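Modemarketing, Sitzung 5: Limitierte Auflagen / Drops (Mitschrift, ungeprüft)

Fall Flamier x Domański, Laufschuh, Februar. Auflage 1.000 Paar, Preis 160 Euro. Teaser zuerst, Modellname erst später. Verknapung = künstlich, aber angekündigt!
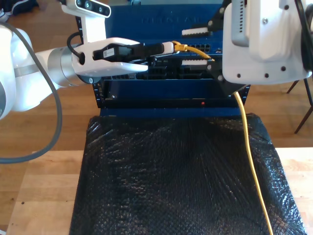
Hanna Krajewska wandte ein, bei 1.000 Paar sei das keine Verknappung mehr, das sei eine normale Kleinserie. Stimmt zum Teil. Zahl allein sagt wenig, Nachfrage dagegenhalten: 1.827 Anmeldungen zur Verlosung.

Wiederverkauf: Aufschlag im Schnitt 87 Euro. Geht komplett an der Marke vorbei. Warum trotzdem gewollt? -> Flumside-Text, erster Teil 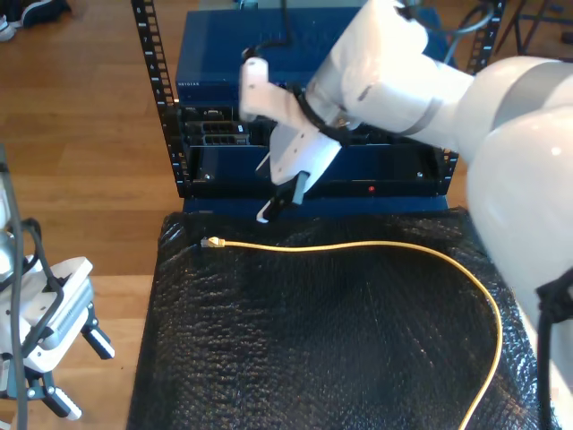
Gegenbeispiel Skosham: gleicher Preis, keine Auflage genannt, kein Teaser. Kaum Presse. Aber Achtung, auch kein Partner, also nur

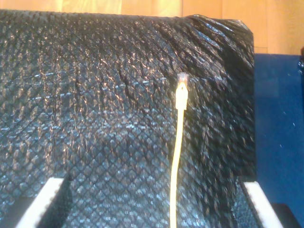 bedingt vergleichbar. Bitte in der Hausarbeit nich einfach gleichsetzen.

Nächstes Mal: Lizenzverträge, wer zahlt die Retouren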